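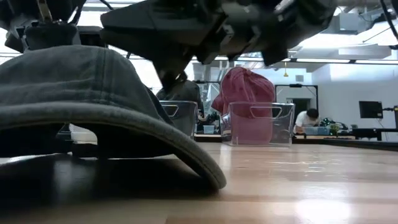
Flamham Washed Denim Cap - Grey

Product code: Flamham 60
Colour: grey (also made in charcoal and brick red)
Size: one size, adjustable
Availability: in stock, usually leaves our warehouse within 3 working days

Overview

The Flamham is an everyday cap in washed grey denim. The crown is stitched in panels and the brim is curved before it leaves the factory, so there's no bending or steaming to do at home. The wash gives the fabric a faded look from new. Colour varies a little from cap to cap and we don't match shades within an order. If you're buying for a team or a shop floor and need them all the same, the charcoal is the more consistent choice.

It's a medium-depth cap. Customers who find trucker styles too tall tend to get on well with it, and it sits low enough on the head to stay put in a moderate breeze. We wouldn't recommend it for boating.

Specifications

Outer: cotton denim, pre-washed
Sweatband: cotton twill, 3 cm
Closure: fabric strap with metal slide
Brim: pre-curved, plastic insert
Weight: 80 g
Care: cold hand wash, dry in shade

Sizing

The strap adjusts over a good range and suits most adults. Measure just above the ears with a soft tape. If you come out right at the top of the range, order the Junditz instead, which has a deeper crown and a longer strap. The Junditz comes in navy only at present. More colours are due in August.

The Flamham isn't cut for children under ten.

Washing

Fill a basin with cold water and a small amount of mild laundry liquid. Work the sweatband with a soft brush first, then the rest of the cap. Rinse until the water runs clear. The grey will lose some dye in its first couple of washes and should be kept away from anything white.

Dry it over an upturned bowl, out of direct sun. No washing machine, no dryer, no bleach. A hot car on a summer afternoon can also warp the brim insert, and we don't replace caps damaged that way.

Storage

Caps can be rested crown down on a shelf for short periods. For longer storage, stand them upright in a bin with enough room that the brims aren't pressed against the sides. Clear plastic bins work well if you keep several colours, as you can find the one you want without lifting anything out. We sell the Heydari bin, which has a cut-out handle and takes a single row of caps without squashing them.

Don't nest grey and red caps together if either is damp. The red can mark the lighter denim and it won't wash out.

Embroidery and printing

Front embroidery is available on orders of 20 caps or more. Artwork should be sent as a vector file, and we'll post one stitched sample for approval before the rest are made. Changes after approval are charged at the sample rate. Screen printing is not offered on this cap - the panel seam runs through the middle of the print area and the result is never tidy.

For embroidery quotes contact Rostam Moradi through the trade enquiries form. Please include the cap colour, thread colour and the date you need them by.

Delivery and returns

Single caps go by standard parcel post. Orders of three or more are sent boxed, with the crowns supported. Unworn caps can be returned within 60 days with the swing tag still attached. Embroidered caps can't be returned unless the fault is ours.

Customer comments

"Second one of these. The first did four summers of fencing work and the strap went before the fabric did. Colour on the new one is a shade darker, which I don't mind."
Ifor Prydderch

"Good cap. Brim a bit stiff for the first week."
Verified buyer

Related items

Flamham cap, charcoal
Flamham cap, brick red
Junditz deep crown cap, navy
Heydari clear storage bin
Trirkov soft cap brush

Page last updated 2026-03-22. Prices shown at checkout include tax.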